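Subject: Re: [brernbridge-supper] Fall supper, plates and the whole serving question
From: Lindsay Goodwin
Date: 21/10/2019

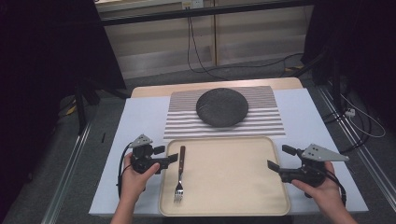 Gray plate on the striped mat, fork on the tray.

Hi all,

Sorry for the slow answer, I had the in-laws through Sunday night and didn't open my mail once (bliss). I've pasted in the bits of Petra's message I'm replying to so you don't have to dig.

> I still think we should go back to paper plates. We fed 100 people
> last September and I was at the sink until midnight. Real plates are
> lovely but somebody has to wash them, and it's always the same
> three of us.

I hear you on the washing! I was one of the three. But I priced paper again last week, the decent kind that doesn't fold in half the minute gravy touches it, and by the time you add forks and bowls for the cobbler we'd be spending real money on stuff that goes in a bag at nine o'clock. We already own enough of the dark gray ones for the long tables, and they look so good with squash on them. You could put a plain boiled potato on that plate and people would think you'd trained somewhere.

What I'd like to try is two washing shifts, with names written down before the night. First shift does the dinner plates while everybody's on dessert, second shift does the rest. If you ate late you wash late. I'll take second shift again, I don't mind it, I put the radio on.

> Are we doing buffet or passing dishes down the table? Last year's
> line went out the door and the people at the back got no beans.

Passing! Please, passing. The line was awful. My mother always put the food on the table and let people fight over it, and we all grew up fine. If we do 40 people to a long table and put out matching sets of bowls all the way down, everyone gets beans. It does mean the hot dishes need something under them, so if you have trivets, bring trivets. My old cork ones got chewed by Nepia (the dog, for those who haven't met her, and you'll know when you have).

> Bukano says they can do the rolls if we tell them by Friday. Do we
> want white or seeded?

Both, mostly white. The kids pick the seeds off and then the seeds are in the butter. I called the bakery this morning and they can do 2 trays of seeded and the rest plain, delivered after lunch. I said yes without asking anyone, so if you hate that, call me before Friday and not after.

Now the menu, because we've gone around on this enough. Here's where I think we are:

Roast chicken, thighs and legs only, they stay juicy and you can hold them in the oven
Butternut squash with brown sugar and a little cayenne
Green beans with onion
The big slaw, made the night before
Rice and mushroom thing for the vegetarians (Watum Farm has the mushrooms, I've already asked)
Apple cobbler, plus whatever pies turn up

On the squash: cut it smaller than you think. Last year mine was still hard in the middle after an hour and I had to mash it and pretend. Toss it in oil, salt, the sugar and just a pinch of cayenne, spread it out so the pieces aren't touching, and give it a good hot oven. If you crowd the pan it steams and goes sad. Don't add the sugar too heavy either, it burns on the bottom and then you really will be scrubbing at midnight, Petra.

> What's left in the kitty?

Almost $800, before the chicken. I paid the hall deposit already and that's come out. I think we can keep tickets at the same price and still have something over for new oven mitts, the ones in the hall kitchen have holes exactly where your thumb goes.

Two more things and then I'll stop. Does anyone still have the good bread knife with the yellow tape on the handle? It went home with someone. And I need one person with a truck or a big wagon for the folding chairs, the school says we can borrow them again but they won't drive them over.

Also I liked the striped mats a lot, more than the plain tablecloths, so unless someone objects I'm going to pick up more of those. They hide a spill pretty well and you can just shake the crumbs out the back door.

Let me know about shifts by the end of the week, and tell me which one you want or I'll put you where I need you.

Lindsay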